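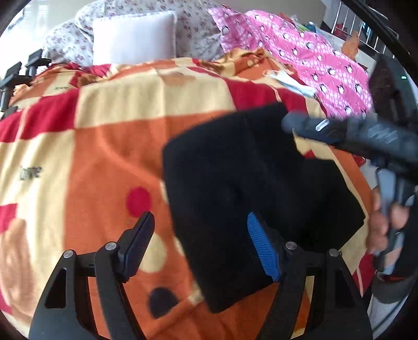
Dridora 공개 시연일 천 다루기 데이터

버전 2
관리: Omprakash Bansal
현장 진행: Pushpa Uniyal

개요

7월에 Hiko 작업실에서 연 공개 시연일에 모은 시연 기록이다. 방문객이 손에 드는 그리퍼를 양손에 하나씩 잡고 침대 위의 천을 펴거나 접었고, 그 과정을 그리퍼에 달린 카메라로 녹화했다. 전체 에피소드는 200개이며 에피소드 하나가 작업 한 번에 해당한다. 로봇 팔로 수집한 기록은 들어 있지 않다.

시연일의 본래 목적은 작업실 소개였다. 데이터 수집은 오후 순서로 넣었고, 참가를 원한 방문객만 설명을 듣고 동의서를 쓴 뒤 진행했다. 오전에 있었던 강연과 질의응답은 녹화하지 않았다.

진행 방식

방문객은 먼저 Pushpa Uniyal의 시범을 보고 연습 천으로 손을 풀었다. 연습 시간은 한 사람당 5분이다. 처음 잡는 사람은 대개 손잡이를 너무 세게 쥐어서 천을 놓는 시점이 늦어졌다. 그래서 연습 때는 접기부터 시키지 않고 한쪽 모서리를 집었다가 제자리에 놓는 동작만 반복하게 했다.

본 녹화는 오후 2시에 시작했다. 참가자마다 에피소드 8개를 맡았고, 중간에 그만두어도 그때까지의 기록은 본인이 허락한 경우에만 남겼다. 진행자는 녹화 중에 말로만 안내하고 천에는 손을 대지 않았다.

작업 종류

펴기: 뭉쳐 둔 천을 침대 위에 넓게 편다.
접기: 펴 놓은 천을 반으로 접는다. 접는 방향은 참가자가 정한다.
옮기기: 접은 천을 침대의 다른 자리로 옮긴다.

참가자가 접기를 하다가 다시 펴고 새로 시작한 경우에도 자르지 않고 한 에피소드로 두었다. 이런 기록에는 retry 표시가 있다.

장소와 물건

침대는 가정집 방처럼 꾸민 공간에 있다. 바닥 천을 무늬 없는 시트로 통일하자는 의견도 있었으나 쓰던 이불을 그대로 썼다. 맨 위에 실은 장면에서는 주황색, 크림색, 짙은 빨간색이 섞인 이불 위에 검은 천이 놓여 있다. 이불에는 둥근 점무늬와 "love"라는 글자가 있다. 분홍색 천과 일회용 마스크도 같은 침대에 있는데, 주변 물건은 작업 대상에 포함하지 않으며 별도 라벨도 없다.

검은 천은 주름의 명암 차이가 작아 경계를 자동으로 따기 어려웠다. 영역 라벨은 Rana 도구로 초안을 만든 다음 사람이 고쳤다. 이불 무늬가 천의 가장자리로 잘못 잡힌 곳이 주된 수정 대상이었다.

파일 구성

video: 왼손과 오른손 카메라 영상. 손별로 폴더가 나뉜다.
pose: 그리퍼의 위치와 방향.
grip: 집게가 벌어진 정도.
labels: 작업 종류, 성공 여부, retry 표시, 천 영역.
notes: 진행자가 적은 메모. 한국어이며 비어 있는 경우가 있다.

왼손 파일과 오른손 파일은 에피소드 번호가 같으면 같은 작업이다. 시간 맞춤은 pose의 시각 값을 기준으로 한다. 영상 첫 부분에는 참가자가 그리퍼를 들고 자리를 잡는 동작이 들어가므로, 학습에 쓸 때는 labels의 시작 시각부터 읽으면 된다.

알려진 문제

- 그리퍼를 빨리 움직인 구간은 영상이 흐리다. 상대편 그리퍼와 손도 같이 흐려진다.
- 창 쪽을 향한 영상은 창 부분이 하얗게 날아간다. 밝기 보정은 하지 않았다.
- 성공 여부는 진행자가 눈으로 판단했다. 접기는 모서리가 조금 어긋나도 성공으로 적은 기록이 있어, 엄밀한 평가에는 다시 판정해서 쓰는 편이 좋다.
- 참가자 대부분이 그리퍼를 처음 썼다. 동작이 느리고 멈춤이 많다.

버전 1에서 바뀐 점

왼손과 오른손이 뒤바뀐 폴더를 바로잡았다. notes에 남아 있던 참가자 이름을 지웠다. 옮기기 작업의 끝 시각을 천을 놓은 시점으로 통일했다. 버전 1로 나눈 학습용 목록은 에피소드 번호가 그대로라서 계속 쓸 수 있다.

개인정보

얼굴과 목소리는 공개본에 넣지 않았다. 음성 트랙은 모두 제거했고, 얼굴이 잡힌 구간은 가렸다. 손은 가리지 않았다. 참가자가 삭제를 요청하면 해당 에피소드를 다음 버전에서 빼고 번호는 비워 둔다.

사용 조건

연구와 교육 목적으로 쓸 수 있다. 재배포할 때는 이 문서를 함께 넣고 버전을 적는다. 참가자를 알아내려는 용도로는 쓸 수 없다.

다음 시연일

다음에는 Huson 작업실에서 수건과 베갯잇을 다룰 예정이다. 방문 신청 양식은 준비 중이고, 그리퍼 체험은 현장에서 따로 신청을 받는다.

관련 문서
Dridora 그리퍼 손잡이 조립 안내
Rana 천 영역 라벨 작성 기준
Hiko 작업실 방문 안내
Huson 시연일 준비 목록

문의: Dridora 데이터 담당 | © Dridora | 맨 위로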